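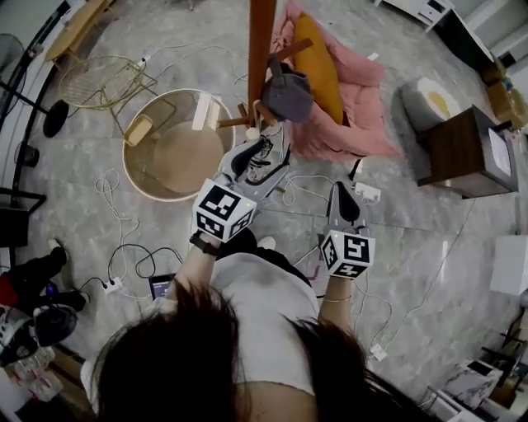 Sneaker in the left gripper, right gripper free, coat rack dead ahead. Mind the cables.

How to find and fix a jumping gripper track

If you record demonstrations with hand-held grippers and marker cubes, sooner or later you'll play one back and watch a gripper teleport. It's sitting there happily holding a shoe, then for a few frames it's pointing at the ceiling, then it's back. Ours did this for most of a week before I got to the bottom of it, and I went down some dumb paths first (I reprinted a whole set of markers! They were fine!). So I'm writing down the order I'd check things in now.

Our setup is two grippers with a cube on each, a head camera looking down, and a tracking program we call Sindel that Évan wrote. Yours will have different menus, but the fault looks the same everywhere.

Before you start: clear the floor

I'm putting this first for a reason. Chasing a tracking fault means you do the same motion over and over while thinking about something else, both hands are full, and you're looking at your gripper and never at your feet. We had white cords, black cords, a power strip and a tablet all down on the floor where we were walking. I caught a cord with my heel, went sideways into a chair and yanked a plug out. I was okay, the recording wasn't.

Run cables along a wall if you can. If one has to cross, tape it flat for its whole length. Put the power strip and the tablet up on a table. Then walk your route once with nothing in your hands. And agree on a word that means stop — ours is just "stop," very creative — so whoever is at the computer can freeze you before you step back onto something.

Step 1. Work out which kind of jump you have

Play the bad recording at quarter speed and look at the gripper position and the gripper angle separately.

If the position stays put and only the angle snaps over, you have a flip. The tracker is looking at one flat marker nearly head-on and can't decide which way it's tilted, so it picks one answer, then the other.

If both freeze and then leap to a new spot, you have a dropout. The cube was hidden or blurred and the tracker filled the hole badly.

If everything is shifted by the same amount from some point on, it's probably a timing problem or a loose mount. Go straight to step 4.

Step 2. Fix a flip

Look at how many faces of the cube the camera gets during the jump. With one face you're asking for trouble. With two or more, the tracker should be solving for the whole cube at once, and a flip should be really rare.

That "should" is where I lost two days. Sindel had a setting to solve each marker by itself, left over from when Évan was testing single tags, and it was switched on. So even with several faces in plain sight it was guessing from one of them. Find the equivalent in your software and make sure it's using the full cube layout. While you're in there, check that the marker numbers on your left cube match the left cube in the file. Rosine found ours swapped once and I still hear about it.

Step 3. Fix a dropout

Dropouts are mostly about your arms and your hair, sorry. If you have long hair and lean forward, it can swing in front of a cube. Same with a forearm when you cross over to reach something. Tie your hair back, and turn your whole body toward the object so you aren't reaching across yourself.

Blur is the other one. Turn up the room lights, shorten the exposure, and slow down when you lift. Shoes are a good test object, by the way: they make you tilt your wrist to get a decent grip, and that's exactly when a cube face turns away.

Step 4. Check the mount and the clock

Hold the gripper body and try to wiggle the cube. Any play at all, tighten it and recalibrate. Don't skip the recalibration.

For timing, tap the two grippers together gently at the start of a recording and see if both tracks show the tap on the same frame. If they don't, restart the recorder and try again before you touch anything else.

Step 5. Go back through what you already have

This part is boring, sorry again. We had 259 recordings from before the fix. I reran all of them with the full cube setting, and 16 still had jumps, so those went in the bin. Don't smooth over a jump to save a recording. A smoothed flip looks lovely on the graph and teaches the robot a wrist motion that no wrist ever made. If an arm replays that at full speed, I don't want to be standing next to it, and neither do you.

Replay the rescued ones in simulation first. When you move to the real arm, go slow, keep people out of its reach and have someone's hand on the stop button the whole time.

If it still jumps after all that, save the raw video along with the track before you change any more settings. I overwrote mine, and Évan had nothing to look at until it happened again the next morning.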